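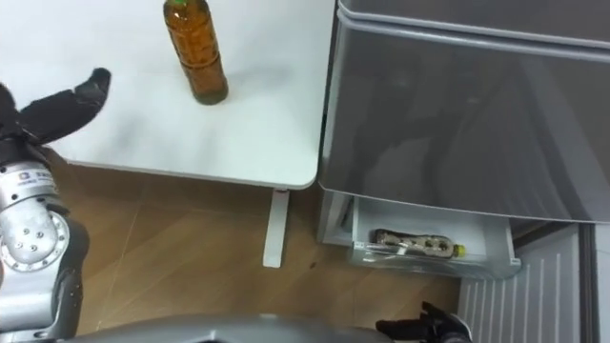
**Fustergate Combined School** is a public school in Fustergate, in the hill district of Plovano. It teaches grades 1 through 12 and had 877 students at the last published enrollment count. The principal is Antonina Panasiuk.

## History

The school was formed by the merger of Fustergate Primary and Hirose Road Secondary, which stood on neighboring lots. The primary school was the older of the two and had 511 students when they joined. Both buildings remain in use, linked by a covered walkway. The secondary block was closed for a full term after a storm damaged its roof, and the upper grades were taught in split shifts until repairs were finished in August.

## Organization

The school employs 64 teachers. Grades 1 to 6 stay with one class teacher for most subjects, while the upper grades move between rooms. Instruction is in English, with a second language required from grade 5. Wahyudi Sopacua has been deputy principal for the upper grades since the merger.

Students from outlying farms travel on 2 bus routes run by the district. The longer one starts at Direr and also serves the clinic stop.

## Admissions

Places go first to children living in the district, then to siblings of current students. A revised catchment map took effect on 13 Jul 2026. It moved Direr into the school's area; families there had previously applied as out-of-district.

## See also

- Education in Plovano
- Direr Primary School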